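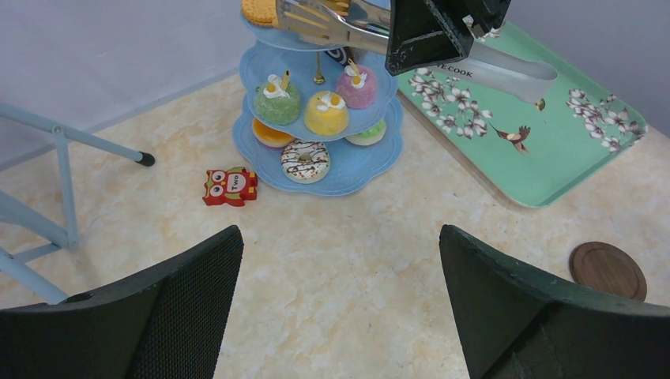 Taller de Manipulación · Club Prerarlow · Opinión

Llevo dos temporadas cuidando la celda pequeña del club y quiero defender una idea poco popular: le dedicamos demasiado cariño al software y casi ninguno a las puntas de los dedos. Cada vez que una pasada sale mal, lo primero que oigo es «habrá que reentrenar». Pues mira, antes de reentrenar nada, coge una linterna y mírale las almohadillas a la pinza.

El martes 25 de junio me pasé la tarde entera con eso (bueno, la tarde y un trozo de cena, que mi familia ya me conoce). El registro marcaba 2.222 ciclos de apertura y cierre desde el último cambio de dedos, y nosotros tan contentos, porque cerrar, cerraba. ¡Claro que cerraba! El problema era que un dedo volvía a su sitio un pelín más tarde que el otro, y eso en una pieza grande y cuadrada te da igual, pero en un pastelito de juguete es la diferencia entre cogerlo y empujarlo fuera del plato.

Mi rutina es bastante aburrida. Apago, descargo el aire, paso un cepillo seco por la malla de cada almohadilla, aprieto los tornillos en cruz y compruebo la apertura con galgas, primero en vacío y luego con una pieza blanda. Catorce minutos si no se me cae ningún tornillo. Después repaso los cables del lado de la muñeca, que son los que más sufren cuando el brazo gira hacia dentro, y solo entonces vuelvo a calibrar el cero con la utilidad de Hovex, que es fea como ella sola pero no me ha mentido nunca.

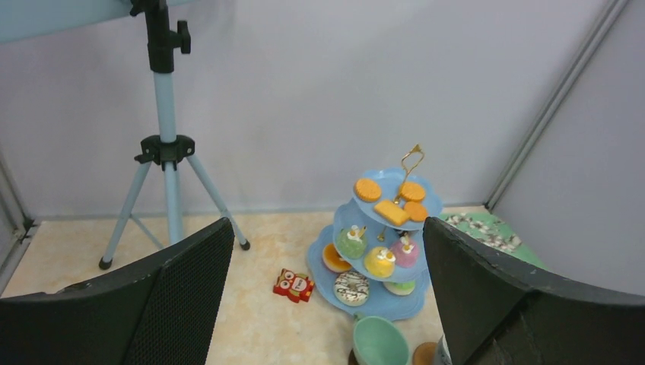

El soporte de tres pisos, visto entre los dos dedos.

Ahora viene la parte en la que me peleo con medio club. Hay quien dice que para probar una pinza bastan unos cubos, todos iguales y bien alineados, y que montar una mesa con dulces de plástico y un búho rojo es ganas de jugar. ¡Pero si es justo lo contrario! Un cubo te perdona todo. Un soporte con pisos te obliga a entrar por encima de un plato sin rozar el de abajo, a esquivar la varilla del centro, a decidir si giras la muñeca antes o después de bajar. Si la holgura está mal, te enteras a la primera. Con los cubos estuvimos semanas sin enterarnos de nada, y luego en octubre llegaron las prisas.

También creo que el que desmonta debería ser el mismo que calibra. Lo digo porque lo hemos hecho al revés, repartido en turnos, y en la hoja de mantenimiento de la Zosar (así llamamos a la celda, no preguntéis) aparecía un «ajustado» que cada cual entendía a su manera. Para uno era apretar; para otro, medir. Yo ahora escribo el par, 79 en la escala de nuestra llave, y la lectura de la galga. Se tarda más, sí. Y la letra me sale horrible.

Lo de cambiar las almohadillas por calendario tampoco me convence. Un borde con rasguños puede aguantar meses si la cara interior sigue agarrando, y una cara que parece nueva puede patinar por culpa de una limpieza con el producto equivocado. Prefiero tocar, mirar y anotar. 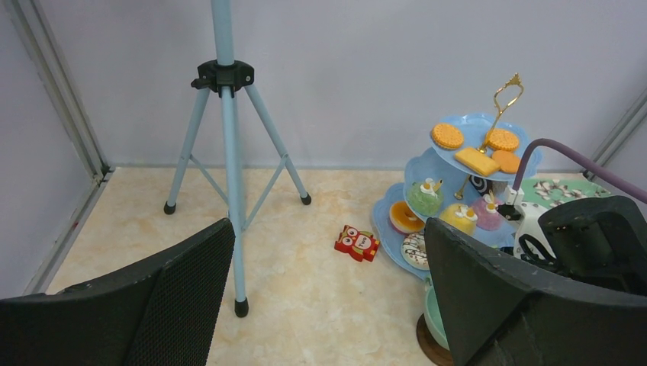
Martti Aaltonen me contestó en el foro que todo eso está muy bien para una sola celda, pero que con varias necesitas calendario sí o sí, porque el tacto de cada uno no se puede poner en una hoja. Añadió que él cambia los dedos a pares, aunque uno esté perfecto, y que desde entonces no ha vuelto a perseguir retrasos raros entre izquierda y derecha.

En lo de los pares me ha convencido, mira. El próximo juego lo pido doble y lo monto yo, con la galga en la mano. En lo del calendario, de momento, sigo en mis trece.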